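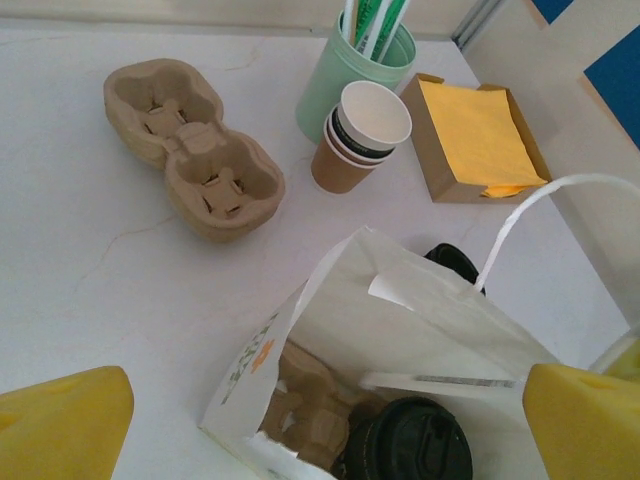
OK so I have been meaning to write the coffee run post for ages and keep not doing it, because the coffee run is always happening right when I'd have time to write about the coffee run. Doing it now. Fast. It's ten past six in the morning and I have until the kettle people wake up.

Background for anyone new: I do the drinks for a small morning market in the parking lot at Drendcombe. Just drinks. No muffins, stop asking me for muffins. People order the night before, I pack the bags, the bags go out. It started as a favor and now it's every week from March until it gets too cold to feel my fingers.

And the thing I get asked most, more than what beans, more than what milk, is how do you get the cups there without them falling over.

So. Packing. Here we go.

## Paper bags with handles, always

I tried boxes. Boxes are great until you have a door to open. I tried those flat-bottom bags with no handles and you end up hugging them like a baby, and hot coffee against your chest at 7am is a bad way to find out a lid wasn't on right.

White paper, twisted paper handles. That's what I use. The twisted ones hold up better than the flat glued tape kind, for me anyway. I've had flat ones peel off halfway across the lot. Never had a twisted one go. (Watch it happen tomorrow now that I've said that.)

Open the bag ALL the way before anything goes in. Fold the top edge back over itself if it keeps closing on you. Yes it gets crumpled. It's a bag. I used to fuss about the creases and then I watched a customer scrunch the whole thing in one hand on the way to her car with two lattes in it, and I stopped fussing.

## Carriers

Molded pulp. The beige egg carton looking stuff. I keep two-cup ones in a stack right on the table, and I buy them in sleeves that always come stuck together. You think you grabbed one and you grabbed three. Peel them apart the night before. I mean it. Trying to get a fingernail between two pulp carriers with someone standing there waiting is my least favorite part of this entire hobby/job/whatever it is.

The two-cup ones have the little slots in the wells so they flex a bit and grip different sizes. Small cups go down deep, big cups sit up higher, both fine. What is NOT fine is one big and one empty. It tips every single time. If someone orders one drink, I put a folded napkin wad and a water cup in the other side, or I skip the carrier and just hand them the drink like a normal person.

I had a phase of using the four-cup carriers from Pluvgate. They're good! Sturdy. But they don't sit flat in my bag size, they go in on a slant, and then you've got four drinks on a slant. So now it's two-cup carriers, two per bag max, end of story.

## Lids

Black domed ones with the raised sip part. I switched from white last year and people had Opinions. Somebody told me black looks fancier and somebody else told me it looks like a funeral. I like them because I can see milk foam on them and wipe it off. On white lids you can't see a thing until it's on somebody's sleeve.

Lid rules, in the order I learned them the hard way:

- Press all the way around, then press again across from where you started
- Sip hole goes opposite the cup seam. ALWAYS. Seam plus sip hole equals drip down the chin
- Toss a couple of spare lids in the bag, loose. They weigh nothing and they save you
- Don't stack lids in a warm spot, they go a bit soft and then they won't snap

The sip hole one, I swear half the coffee shops in this country don't know it. Check your next cup. If it drips, look at where the seam is.

## Cups, and the great cup mixup

I currently have too many kinds of cups. This is my fault. I had the brown kraft ones, which I like, and then I ran low and got a bunch of white ones with a black band near the bottom because they were on sale at the restaurant supply place, and now it's all one mixed leaning tower because I nest everything together when I'm cleaning up in a hurry.

They do nest. That's the trap. They nest ok and you think great, tidy, and then in the morning you pull off a white one and the next is brown and the order wanted two the same. Does anybody care if their two cups match? One person does. She is very nice about it.

Plan for this month is to use up the white ones and go back to all kraft. I've been saying that since January.

Also, count your cups against your lids before you leave the house. I once had 600 lids and 14 cups. I don't know how either. I'd ordered the same thing twice and just not ordered the other thing. We did a lot of "did you bring your own mug?" that morning.

## Straws

Paper wrapped, the wrappers are white and green, and they live standing up in a pale green canister thing. Mint, I guess. It came from my kitchen, it used to have pasta in it, and I am not getting it back. It's the right height so that the straws stick out the top and you can grab one without digging around. That's all I ask of a straw holder.

Before that I kept them in the box they came in and the box got damp and that was the end of 700 straws. Sad day. Keep them up off the ground and in something with sides.

Straws go in the bag LAST, down the side, standing up. If you lay them flat under the carrier, no one finds them, and then they come back and ask for one, and then later they find the first one.

## The order slip

Every bag gets its little strip of paper with the order on it. I used to write on the bag with a marker and it was cute but you can't read my handwriting, and you really can't read it at that hour. Printed is better. I lay the strip across the top where I'll see it and only tuck it in once I've matched the drinks to it.

If you do one thing from this whole post do that one. Slip stays on top until the bag is checked. I've sent out wrong bags exactly when I tucked the slip in early because I was feeling confident.

## The table

People ask about this too for some reason? It's a white top with a bit of faint tan veining. It wipes clean, which is the only thing I need from it. I do all the night-before stuff there. Bags to the front, carriers back on the left, straws and cups at the back where I can reach over. Works for me. Lefties flip it.

I used to work off a dark table and spent my whole life wiping off milk rings. Get a light one. Coffee shows up more but coffee you WANT to see.

## My actual routine, quick version

Night before: peel carriers, count cups, count lids, refill straws, print slips.

Morning: open bags, carrier in, lids check, drinks in last minute, slip on top, check, straws, go.

It takes me 11 minutes to get the whole table set up now. First season it took me closer to forever, and I'd still get out there with no napkins. Which reminds me I left napkins out of this post. Napkins: bring more. There's your napkin section.

## Stuff I'm still figuring out

Iced drinks in summer. The carriers go mushy from the drips. I've tried putting a square of parchment in the bottom of the wells, which sort of works and sort of looks like I've gift wrapped a coffee. A reader suggested the coated carriers from Clukano, I've got a sleeve on order, will report back once it gets warm enough for anybody to want ice.

Also what to do with all the carriers people bring back to me. Which is lovely! But some of them have been in a car for a month. I take the clean ones and put the rest in the compost, torn up small and soaked first, otherwise they just sit there looking like carriers.

And tea. Tea people want the bag on the side, and the string gets caught under the lid if you don't, so teabags now go in their own tiny envelope next to the cup. It's a whole extra step and I resent it a little. Sorry tea people. I do like you.

Ok the kettle is going, I can hear it. No time to proofread so if there's a typo in here just enjoy it. Next post is the grinder one, I promised the grinder one back in the fall, and also I want to talk about the Tveit thermos I got secondhand becuase I have feelings about the spout.

If you've got a better trick for getting pulp carriers apart please leave it in the comments. I'm begging.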